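The Long Way to a Folded Shirt

The working day at Hervieu is measured in episodes. An episode is one attempt at one task, steered by a person and recorded from start to finish, and the team wants 950 of them before the laundry set closes in January.

Naima Hegazy runs the collection. Her operators work in shifts of 100 episodes, and she would like fewer of them to look alike. A model trained on the same reach, repeated all week, learns that reach and little else. So operators are told to vary the approach and to start with the gripper open, well away from the cloth.

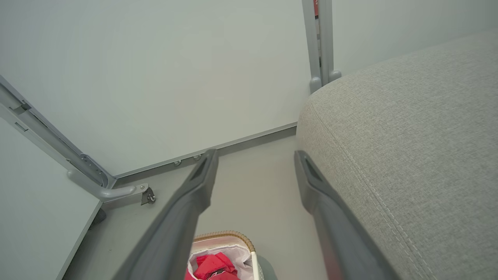

Brahim Sqalli thinks the fumbled attempts matter more than the variety, and that a set with every slip removed teaches a robot nothing about getting out of trouble. Hegazy keeps some of them, labeled, in a separate folder.

The wrist view gets the closest review. Fabric has no fixed shape, and a red garment lying over a white one can be hard to separate once the fingers close in. Reviewers watch each episode at normal speed, then go back over the grasp. Iulian Nedelcu, who wrote the review guide, allows five minutes per episode and admits that most take longer.

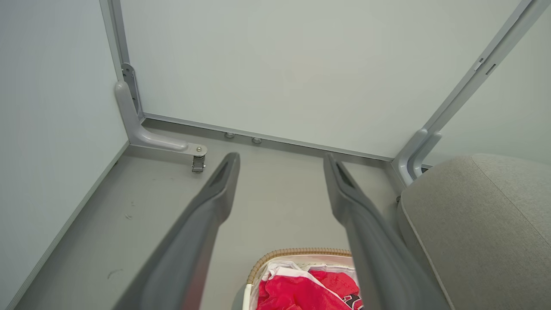
Basket, seat and back rail from the wrist camera during collection at Hervieu.

The next set will use the same basket task with new operators. Hegazy expects their first 100 episodes to be slow, and she plans to keep those too.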